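Sorting Fruit: How a Set Gets Its Rule

Sorting means putting things into groups by a rule. The rule says which things belong together and where they go. A group made this way is called a set.

A rule must be clear. "Nice fruit" is a poor rule. Two people may disagree about what is nice. "Mangoes" is a better rule. A mango has one large flat seed, a thick skin and a shape like a rounded egg that leans to one side.

Why color can be a problem

Many mangoes have more than one color. The skin may be red where the sun reached it and yellow or green where leaves gave shade. If the rule is "red things," a mango that is half red and half yellow does not fit well. The sorter must then change the rule or add a new group.

Shape causes less trouble. A toy mango has the same shape whether it lies flat or at a slant. Turning an object does not change the set it belongs to.

Why a plate helps

A set needs a border. On paper, the border is a circle drawn with a pencil. On a table, it can be a plate, a tray or a loop of string. Objects inside the border are in the set. Objects outside it are not in the set, even if they are very close. A plate with a raised rim works well for round objects, which may roll.

Try it

You need 5 pieces of toy fruit and one plate.
1. Choose a rule and say it aloud.
2. Pick up one piece. Check it against the rule.
3. If it fits, place it on the plate. If not, leave it on the table.
4. Repeat until every piece has been checked.

Then empty the plate and sort again with a different rule. The same 5 pieces can make a different set.

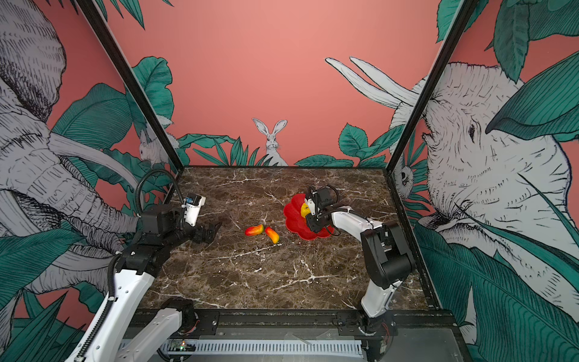
By Siddiqui | Giketley Learning Pages | March 2, 2021

Two toy mangoes lie on the marble tabletop, to the left of a red plate with a rim shaped like a flower. Both have red or orange-red at one end and a yellower color at the other. One is level and one is at a slant. They are outside the border. A yellow object is in the plate, so it is inside.

Words to know

Set: a group of things that follow one rule.
Border: the line or edge around a set.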